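Clear the tray last

The usual advice for a fast-food table is to remove the tray first, as it is the biggest object. I disagree. A tray is a carrier, and lifting it early means every wrapper and cup left behind has to be moved by hand.
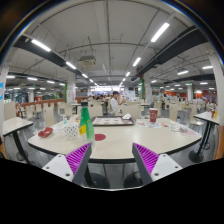 Load flat paper first, then napkins, then cups, upright. Bottles stay off the tray, being tall and top-heavy. Condiments belong to the table and should not travel at all. At the Clavley branch, where I kept a log through June, 13 of 216 tables needed a second trip when cleared in this order. Personal items are checked before anything is lifted.

Larger tables with rounded ends are slower. The reach to the middle is the limit there, and a second tray is justified.

Comments (2)

Balaskas: Cups first for me. Liquid is the risk.

Myrto Christodoulou: Agree on condiments. Ours wander constantly.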